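Sundeo robot arm takes a 39-minute break, stalls beside pen

2 min read

Operators at the Wanside test lab learned last week that a robot arm can be switched off and still refuse to let go. The arm, running Sundeo's Kombo software, had completed 886 pickups without complaint when its gripper closed on a pen and stayed closed - through a stop command, a second stop command and some firm language.
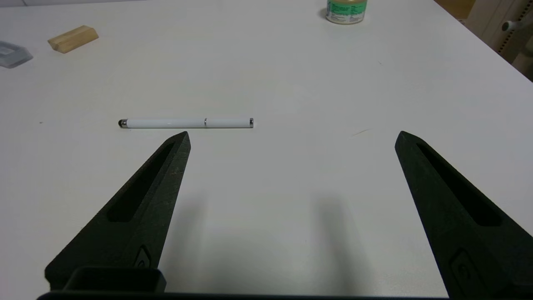 By Skevonow staff, automation desk

The fault was traced to a setting that tells the gripper to hold on if it loses contact with its controller. It makes sense when the load is heavy and somebody is standing under it. It makes less sense for stationery.

The arm was down for 39 minutes. No one was hurt, although the lab's safety log does record one pinched thumb, filed under "avoidable." Staff have been asked to use the release lever, as page 19 of the manual suggests.

Sundeo says a fix will go out in March. Until then the lab is sticking to light objects - pens, blocks and the like - and has moved the lever's instructions to the wall, in large type.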